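January
Submitted by Duygu Bozkurt, Pleridden Reading Rooms

This report covers the second half of the grant period. The lending program is now running at all 8 sites, two months behind the original schedule. The delay came from the Imau site, where the lease was signed late.

We registered 426 new borrowers in the period and recorded 2,678 loans. Most of the loans were children's books. Large print is the other area of growth, and we have moved part of the spring book budget to cover it.

Evening hours at Yaman were cut from four nights to two. Attendance after 7 p.m. was low and the staff time was needed for school visits. Kevser Kurtuluş made 19 of these visits and will keep the same schedule through the end of the school year.

The catalog still has duplicate records from the old card system. Yiğit Erdem is merging them by hand and expects to finish before the next report. Until then, title counts should be read as provisional.

Spending is within budget except for heating, which ran over at two sites. We are asking to cover the difference from the unused travel line. Furniture spending is closed.
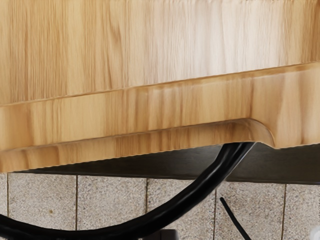
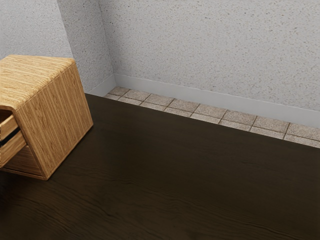
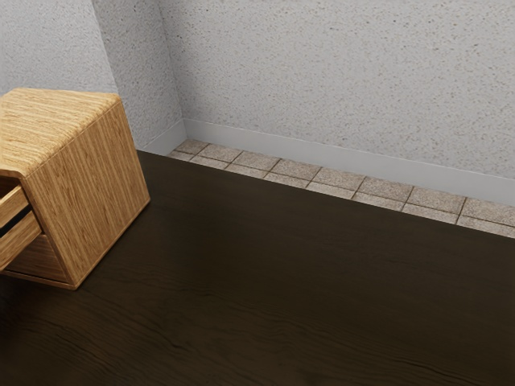
Light wood finish, striped grain.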